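This site uses cookies to remember your settings. Accept all | Manage choices

Stores and Stock Control: Handout 5
Reordering and the Safety Margin
Module leader: Kirsty Treloar. Seminar tutor: Dean Haworth.

Students should read this handout before the seminar and bring it with them. It covers the reorder point, the purpose of safety stock and the two-bin method. The costs of holding stock were dealt with in Handout 4 and are not repeated.

1. The reorder point

A store that waits until an item has run out before ordering more will be without that item for the whole of the delivery period. The reorder point is the level of stock at which a new order should be placed so that the delivery arrives before the shelf is empty. In its simplest form it is the daily use of the item multiplied by the lead time in days.

The lead time runs from the moment the need is noticed to the moment the goods are ready to issue. Students often count only the supplier's delivery period. The time taken to approve the order, and the time taken to check the goods on arrival, must also be included.

Worked case. The repair workshop at Vivelden uses 5 door hinges a day. The full lead time is 14 days. The reorder point, before any safety stock is added, is 5 x 14 = 70 hinges.

2. Safety stock

The figure of 70 assumes that use is steady and that the supplier is always on time. Neither can be relied upon. Safety stock is the extra quantity held to cover a late delivery or a rise in use. If the workshop decides to cover a further 5 days, the safety stock is 25 hinges and the reorder point rises to 95.

How much safety stock to hold is a matter of judgement. An item which would stop all work if it ran out deserves a generous margin. An item with a ready substitute may need none. Lorne Cormier's chapter on the Stornavano depot, in the course reader, describes a store in which every item was given the same margin regardless of its importance. Students should note which items he considers were overstocked and the grounds he gives.

3. The two-bin method

For cheap items in regular use, a written record of every issue may cost more in staff time than the items are worth. Under the two-bin method, stock is divided between two containers. Staff draw from the first until it is empty. They then begin on the second and place an order. The second container must therefore hold enough to last through the lead time, together with the safety stock.

The method depends on discipline. If staff draw from both containers at once, the signal to reorder is lost. The containers should be marked and kept in a fixed place, and one named person should be responsible for placing the order. Open or mesh containers allow the level to be checked at a glance, although very small parts will need a solid tray or a lining.
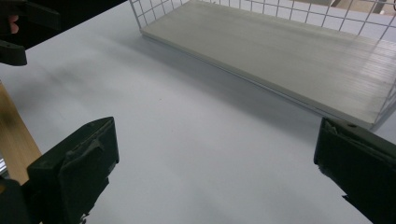

Fig. 1. Rectangular wire mesh basket.

4. Seminar preparation

Prepare short written answers to the following.

(a) The Clegg store uses 11 filter pads a day, with a full lead time of 5 days. Work out the reorder point without safety stock, then with a margin of two further days.

(b) Adoración Moya argues in the reader that the two-bin method is unsuitable for items with a short shelf life. Set out her argument and say whether you accept it.

(c) The supplier at Fanasov offers a lower price in return for a longer lead time. List the figures you would need before advising the store manager.

Written answers should be handed to Dean Haworth by 8th February. Work received after that date will be marked only where an extension has been agreed in advance.

Further reading: Cyril Sugden's notes on small stores, held at the library desk for use in the reading room only.

Contact the module office | Copyright and terms of use | Back to top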